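Toltodeo Double Glass Door, Dark Frame
Doors & Glazing > Entrances > Double doors

Item: Toltodeo double door
Finish: dark frame, clear glass
Handles: long vertical pull or short lever
Sold by: Van Dusen Doors & Glazing
Last updated: Sunday, September 1, 2024

If you've been to our shop you've already heard me go on about this door, so feel free to skip down to the ordering part. For everyone else: it's a pair of tall glass panels in slim dark frames, made for entrances where you want as much daylight as you can get and you don't want the door itself to look like a bank. I've been selling doors for a long time and this is the one I keep coming back to, mostly for big white rooms with high ceilings, where a heavy solid door just sits there like a refrigerator.
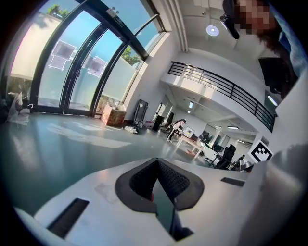

Rachid Nasr

I'll start with the frame, which is what people ask me about first. It's dark, it's narrow, and against a white wall it gives you a nice crisp line. I had a customer who wanted it in white to match her walls and I talked her into trying a dark sample first (just leaned it up in the opening overnight) and she called me the next morning to order it. White frames are fine! We can get them. But the dark one hides scuffs from shoes and carts a whole lot better, and the bottom rail of a busy door takes a beating.

The glass is clear on the standard set. Both panels open, and the left one can be bolted top and bottom if you only want to use the right one day to day. Please do try both panels when we hand the door over. I've seen people run an entrance for a year on one panel and then find out on moving day that there's a mat glued down in front of the other.

What comes in the box

Two glazed panels, frame included
Hinges, fitted
Flush bolts, top and bottom, left panel
Threshold strip
Lock case (cylinder ordered separately, tell me if you need it keyed to match your other doors)
Setting blocks and shims
Paper instructions, which are better than they used to be

Handles

You get to pick. The long vertical pull is my favorite by a mile. It can be grabbed at any height, so kids can use it, and so can anybody with a box on one hip. If you swap from the lever to the long pull it adds $90 to the order, and that covers both panels, inside and out. The short lever is neater and it's the one to get if the door is close to a side wall and you're worried about banging it. Both are dark to go with the frame. Don't order a handle from somewhere else and expect the holes to line up. They won't, and drilling toughened glass on site is how you end up buying more glass.

Putting it in a window wall

The door can stand alone in a plain opening, but it looks its best with windows on either side and over the top. Fustero makes the panes and black metal frames we usually pair with it, and the uprights line up with the door frame so the whole thing reads as one piece. If you've got the height, use it. Glass above the door brings in sky, and sky is free light from breakfast until supper. I put a set like this in a workshop built in 1948 where the old entrance had been bricked down to almost nothing, and the owner stopped turning the lights on before four in the afternoon.

You'll want to think about what's outside, too. Trees are wonderful. A parking lot less so, and for that there's film.

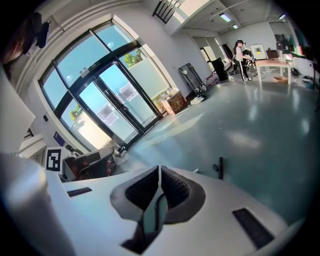
Dark-framed double door in its window wall, with frosted film on the lower glass and greenery outside.

Film on the lower panes

I'm a big fan of frosting just the lower glass and leaving the top clear. You keep the sky and the treetops, and the people inside don't feel like they're sitting in a shop window. We carry Tumton film in a soft white frost. It goes on with soapy water and a squeegee, and it's a job you can do yourself if you're patient and you've got somebody to hold the other end. Clean the glass twice before you start. Then clean it again. One crumb of grit and you'll be looking at that little bubble for the rest of your life.

Film can be ordered cut to size, and I'd do that every time. I once trimmed a whole wall of it by hand with a dull knife in April and my wrist complained till summer.

Check your local rules on marking clear glass doors so folks don't walk into them, and on where an exit sign has to go. If there's one going over the door, let me know before we order the frame! The cable needs a path, and it's a lot nicer to plan it in than to run it down the wall later.

Taping things to the glass

Everybody does it. Notices, opening hours, signs, you name it. The glass doesn't mind at all, but old tape gets gummy in the sun, so warm it with a hair dryer and peel slowly, then wipe what's left with rubbing alcohol. Keep tape off the film, though, or it'll lift when you pull. And keep it off the painted frame if you can.

Looking after it

Mild soap and water on the frame. Any regular glass cleaner on the clear panes, only soapy water on frosted ones. A drop of light oil on the hinges when they start talking. Vacuum the threshold strip now and then, especially with trees by the door, as leaves and grit collect in the groove and the panel starts to drag. Most of the "my door dropped" calls I get are a groove full of leaf crumbs.

Ordering

Measure the opening at the top, the middle and the bottom, and send me all 3 widths, even if they match. Same with height: left, middle, right. Old buildings are never square and I'd much rather shim a slightly small frame than try to talk a big one into a hole. A photo of the opening from inside helps me a lot, with the floor in it, please.

Lead time is 3 weeks for the standard set in the dark finish. White frames and odd sizes take longer and I'll tell you how long once I've heard back from the factory. Film ships with the door unless you ask for it sooner.

Delivery is to the curb. The panels are heavy, so have two strong people there and a blanket down on the floor.

Related: Fustero window frames | Tumton frosted film | Long pulls and levers | Threshold strips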